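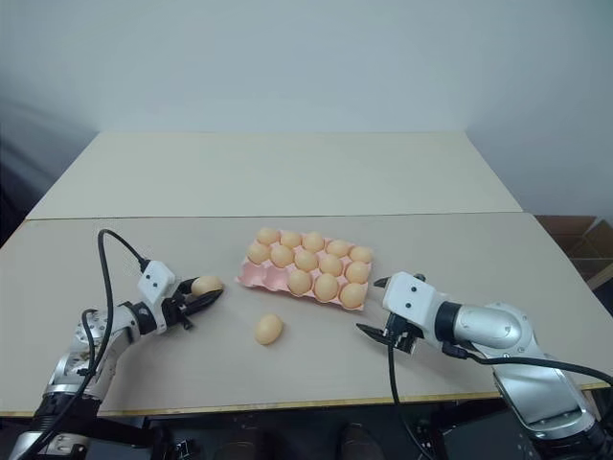

4.2 What people gave when they didn't give money

I went into this part of the study thinking gifts in kind would be a footnote. I had the bank records from all four charities, I had my spreadsheet, and I figured a paragraph on donated coats and canned soup would do it. Then I sat down with the drop-off logs from Rorka and lost most of November to them!

A quick reminder of who's who. Rorka and Omisa both run family shelters, Hollmann runs the weekend meals program, and Nodmont is the small one, a drop-in center for teenagers who have left foster care. All of them take cash. All of them also take things at the door, and each has its own way of writing those things down (Nodmont's way is a wall calendar with a pen on a string, so bless whoever has to archive that). Across the four sites I ended up with 2263 entries I could read well enough to code. I left out anything where I couldn't tell a donation from a delivery the charity had paid for.

Food came out well ahead of clothing and toys, and within food it was the fresh stuff that surprised me. Eggs were logged more often than any other single item (Figure 3), ahead of bread and well ahead of canned goods. I had expected the opposite, given that the posters at all four sites ask for cans. When I brought this up in the interviews, people mostly shrugged and told me they gave what they'd want to get. One woman at Omisa said she had never once opened a can of peas on purpose and didn't see why anyone else should have to.

The more useful finding for our purposes is what happened with money afterward. Of the 188 donors I could match by name between a drop-off log and a bank record, 53 brought something to the door first and gave cash later. That's more than a quarter of them, and it's a path the fundraising literature doesn't spend much time on. We tend to treat in-kind giving as what people do when they can't afford a donation, or when they've drifted away from one. For these folks the bag of groceries was the way in. They met somebody, they saw the hallway and the kids' drawings, and some time after that they filled in the form.

I want to be careful here. I can only match people who left a name, and plenty don't. Hollmann has a back porch where things just appear overnight, and its log for those is a column of dashes. It could well be that the people who sign their names are already the sort who would have given cash sooner or later. I ran the comparison again without Nodmont, where the staff know nearly every donor personally, and the pattern got weaker but stayed put.

Birgit Engelhardt, who managed intake at Rorka for the whole period, read a draft of this section and pushed back on one point. I had written that fresh food was "costly to process" because it has to be checked and put away the same day. She doesn't see it as a cost. At her site the sorting is done by parents who are staying there, and she thinks it gives them a reason to be in the kitchen together. I've kept my time estimates in Table 5 as they were, but I no longer call them losses, and I'd ask readers to go easy on them too. They come from only eight shifts that I sat in on, and on two of those I was put to work myself.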